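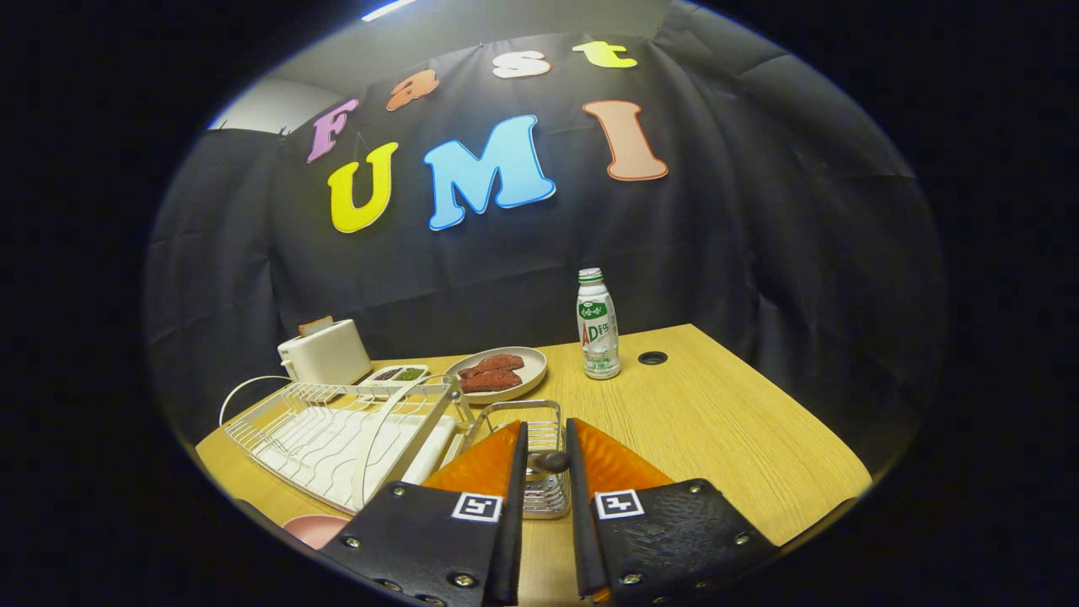
The gripper's two fingers open on either side of a wire caddy, with a dish rack, toaster and plate of steak on the table beyond.

The work at Trikholm begins with the fingers. Before any recording is made at the kitchen table, Sandrine Besson wipes the orange pads on the hand-held gripper with a damp cloth, works along the ribs with a soft brush and checks the screws around each black panel.

Besson is responsible for the upkeep of five grippers at the laboratory, which studies how household handling skills can be passed from people to robot arms. Each tool has its own page in a bound logbook. The oldest has completed 1,147 recordings and is now on its third set of pads.

"The pads wear on the inner face, where the grip closes," Besson said. "A person holding the tool will adjust for that without noticing. The arm will not."

The square markers on the fingers receive the same attention. Software reads them through the tool's camera to judge how far the jaws are open, and a scratch or a film of grease can spoil the measurement. Under laboratory rules, a damaged marker must be replaced, and the opening must then be measured again at 12 set widths.

Duván Escobar, who oversees calibration, introduced that rule in February after a lifted marker corner went unreported. The laboratory withdrew 136 recordings as a result. Marker checks are now signed by two members of staff.

The wide-angle lens is cleaned last. Its circular view takes in both fingers and most of the table, and the laboratory keeps a reference picture from each tool for comparison. If the fingers no longer sit where the reference places them, the camera mount is loosened, reset and tightened again.

Full servicing takes place on Thursday, when the panels are removed and the finger slides are cleared of crumbs and dust. Escobar would like a second service day each week. The request is with Jacqueline Lecomte, the laboratory's director, who expects to decide once the next delivery of pads has been tested.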